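Work diary, Thursday, February

Junction box task, two arms, right side holding the driver. 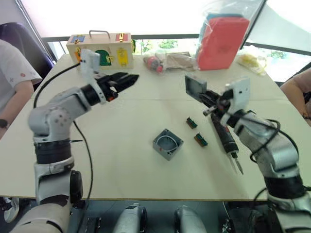
Started at 8:15 with the planner regression from yesterday evening. Summary for my own later use: the trajectory smoother in Merrick was dropping the last waypoint whenever two consecutive waypoints fell within the merge tolerance. On long moves this does no harm. On the final approach to a screw post it means the bit stops short by whatever the last segment was, and the controller reports success, having reached the goal it was given. The arm was never wrong. The goal was.

The fix is four lines. The merge pass now walks backward from the goal and discards the earlier point of each close pair. Added a test that builds a path with a tight cluster at the end and checks that the final pose survives bit for bit. Also added the same test with the cluster at the start, which passed under the old code too, and I left it in.

Ran the planner suite twice. Clean both times. Pushed to the branch and asked Peiyu for a review.

9:40. Tool frame. When the right gripper holds the driver, the planner has to know where the bit is, and so far that has been a fixed transform in a config file, measured once, with calipers. The grasp is not repeatable enough for that. The driver body can settle in the fingers at a slightly different angle each time, and a small angle at the grip is a large offset at the bit. I have been saying this since the start of the month and this morning I finally wrote the estimator.

Approach: fit a line to the driver body in the wrist camera view, intersect with the known body length, get the bit position, then refine by bringing the bit into view of the other wrist camera and triangulating. The second step needs both arms in the same region of the table, so it has to go through the dual-arm collision check, and that check is slow. It took 600 ms per query this morning with the full meshes. Switched the forearm and the cables to capsules for this move only. Much faster, and the cable capsule is deliberately fat.

The cable model is the ugly part. The planner treats each cable as a rigid offset from the link it is fastened to, and a loop that hangs off the wrist and runs down to the table does not behave like that. Noeline wants a proper slack model. I would settle for a keep-out volume that grows with elbow flexion. We agreed to do mine first and log every case where it refuses a path that a human would call fine.

11:10. Perception. Kirkau (the segmentation service) finds the gray box body reliably and gets its pose from the four corner posts. The white ring inside the box is a different matter. With the window behind the table the auto exposure pulls down, and the box interior loses contrast against the ring's shadow. When a cloud goes over, the exposure comes back up, the ring saturates against the white tabletop, and the mask leaks out over the wall of the box. Two failure modes from one weather system.

Locked exposure on all three cameras and set gain from a patch of bare table at the start of each episode. This costs us the window, which contains nothing I need. The mask leak is gone on the replayed logs. I have 514 replayed frames from the last batch and went through the worst ones by hand. What remains is mostly the terminal blocks: the detector is happy with either of them alone, but when they are near each other it sometimes merges them into one long part with an orientation halfway between. That is a grasp angle which fits neither.

Changed the post-processing to split any mask whose aspect ratio falls outside the part's known range. Crude. It will be wrong the first time somebody puts a longer connector on the table. Wrote that in the comment above the function.

1:30 p.m. Peiyu's review came back with one real point. My backward merge can discard the first waypoint if the whole path is shorter than the tolerance, in which case the controller receives a single point and interprets it as a jump. Correct. Added a guard: paths of fewer than 3 points skip the merge completely. Added the test. Merged after that.

2:15. Background objects. The back of the table has the latch box and various bagged things on it, and the occupancy map has opinions about all of them. Clear plastic is the problem. The depth camera sees through parts of a bag and gets a return from the rest, so the map shows a few floating fragments with free space between them, and the planner is willing to route an elbow through the gap. For now, anything Kirkau labels as a bag gets its convex hull filled in before the map is published. The hull is larger than the bag. I accept that. Reach at the back edge is slightly worse and none of the current task steps go there.

Discussed with Noeline whether to do this in the map or in the planner. She prefers the map, so that the Tusance viewer shows what the planner believes. I had it in the planner. Moved it.

3:50. Behavior tree. Rewrote the approach branch so that the tool frame estimate has an age. If the estimate is older than the last gripper command, it counts as stale and the approach node fails right away. Before this the tree would reuse an estimate from a previous grasp without complaint. Found two places in the logs where it had done so, both of which I had blamed on calibration in earlier entries. Corrected those entries with a note.

The log writer in Skanen still truncates at 4,000 messages per topic. Joint states hit that first, so the end of every long episode has images and no arm positions. I raised the limit in my local config and opened a ticket for the default.

5:20. Left for tomorrow: timeout on the triangulation step, currently unbounded. Slack logging for the cable volume. Ask Peiyu whether the driver trigger goes through the same command queue as the gripper, as the timestamps suggest it does, and if so whether a close command can sit behind it. Rename the config key that still says "tcp_tmp".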